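Workshop and kitchen tips, tested with some reluctance

Most of what gets passed round as household wisdom was never tried by the person passing it. I have a drawer of cuttings and a long list of things readers swear by, and over the winter I went through as many as I could stand.

Vinegar and bicarb for drains
It fizzes, and that's all the praise I have for it. Put the two together and they mostly cancel each other out, leaving you with slightly salty water going down the same slow plughole. Boiling water and a squirt of washing-up liquid did more for my kitchen sink. If there's hair in it, no potion will help. Unscrew the trap, put a bucket under first, and get on with it.

Rice for the seized salt cellar
Fine. A few grains do keep the salt moving. Solange McIntyre wrote to say it must be basmati, and I tried basmati next to the cheapest long grain I could find and couldn't tell you which was which.

Sharpening scissors on folded foil
I cut through 5 layers of kitchen foil, over and over, as instructed. The scissors felt a bit smoother afterwards and were no better at cutting cotton. What does work is a sharpening stone, used on the bevelled side only. I start on 400 grit and finish on 1,000, and I don't believe anyone's kitchen scissors need to go finer than that.

Candle wax on drawer runners
This one I wanted to dislike. Rub a plain white candle along wooden runners and a sticking drawer will behave for months. Mine was done in November and still slides. Don't use oil, it gets into the wood and collects fluff. If the drawer binds at one corner, though, wax won't cure it, and you should check whether the bottom has dropped out of its groove before you blame the runners.

Miracle putty
I bought a tub of Meltero after a neighbour went on about it. It fills a nail hole. So does ordinary filler at a third of the price, and ordinary filler takes paint better. The lid claims "any surface", which I tested on a greasy skirting board, where it came off on my thumb.

Lemon on chopping boards
Half a lemon and coarse salt takes off the smell of onion. It doesn't disinfect anything and I wish people would stop saying so. Hot water, washing-up liquid, stand the board on its edge to dry. A board left flat on the worktop will cup sooner or later, however much you paid for it.

Trays on the bench
Now something I will defend. Man-sik Ham, who mends clocks, works entirely inside a shallow tray with a raised rim and a dark mat in it. I thought it was fuss until I dropped a grub screw on my own bench and spent the evening on my knees with a torch. Pale parts show up on a dark mat and round ones can't go far. Stand cylinders on their ends whenever they'll stay up. You can spend a lot on a proper one from Bolthorpe, or you can use an old baking tray and an offcut of rubber matting — mine is the baking tray.

Pale cylinders, a dark mat and a tray with a rim: 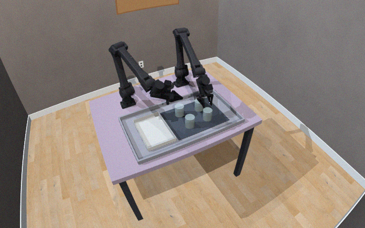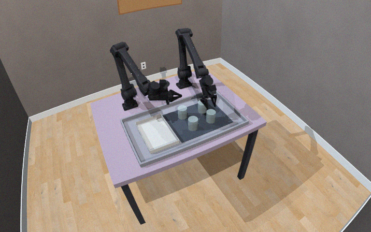
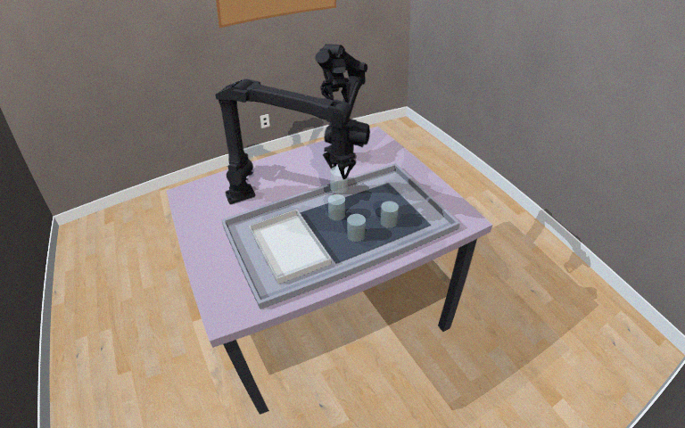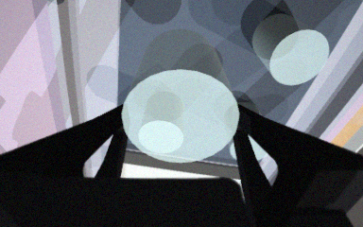
Magnetic dishes are the other thing sold for this job, and I'm less keen. They hold steel screws very well and do nothing at all for brass. They also magnetise small screwdrivers left lying beside them, and then every bit of swarf on the bench comes along for the ride.

Labelling jars
Masking tape and a pencil. Felt pen fades on a sunny shelf and printed labels leave a gum that needs white spirit to shift. Write the date as well as the contents. I found a jar marked "good screws" in my father's hand and have no idea what was good about them.

Newspaper for windows
Streaks. Possibly it worked when the paper and ink were different, but I gave it two goes and ended up with grey fingers both times. An old cotton pillowcase, barely damp, then a dry one.

Still to try: the potato trick for broken light bulbs (with the power off, obviously), and tea on rusty tools, which I expect to be nonsense.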